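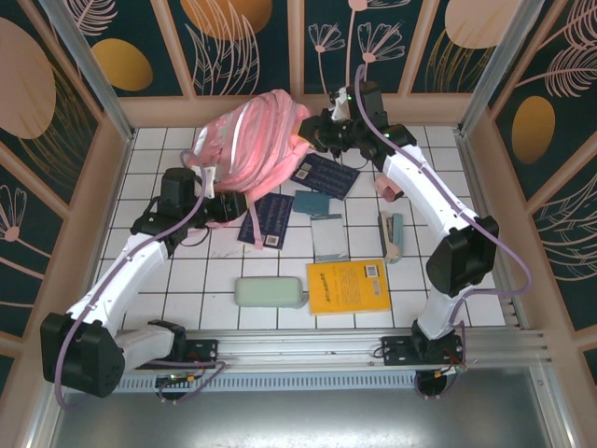 Both grippers at the pink bag, teleop station 2, Monday.

Bag-packing set, continued. Leader arms recalibrated before the first take; left wrist offset was out again, same direction as in December. Logged it under Gratix and carried on.

Items on the tiles: navy booklets, yellow book, mint pencil case, stapler, small teal box, the blue and white card or packet. Order left to the operator. Layout reshuffled by hand between takes.

Target for this task is 500 episodes. Running total on the Deschamps drive was 3,086 this morning and 3,163 at close, all tasks together. Have not yet gone through today's for rejects.

Notes for whoever drives next:
- Right arm takes the far edge of the bag and stays there. Moving both arms at once gives demos the policy copies badly.
- Come in low on the booklets. From above, the fingers skid on the cover.
- Pause before opening the gripper. Anil Nambiar trims on that pause.

Left cable still pulls a little at full reach. Want another 50 mm of slack at the wrist clip. Asked Drollmont for clips, no answer yet.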